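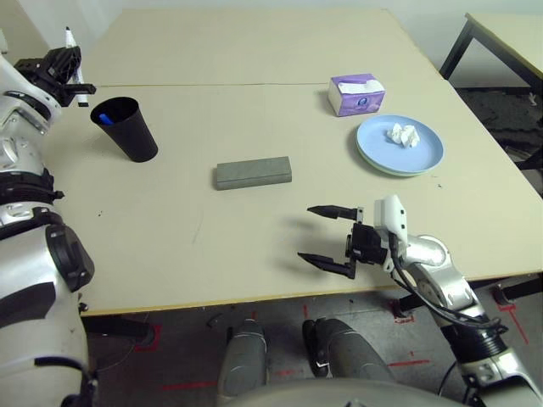 Grestano Library Study Rooms to Reopen in April

The Grestano Library will reopen its study rooms in April, following repairs to the heating system. The work was carried out by Uysal under a contract with the Nustinstead district.

The rooms received 3590 bookings last year – 981 of them from students. Reservations may be made at the front desk or by telephone from Fri 6 February. Cardholders may book one room per day, for up to two hours. Evening hours remain unchanged.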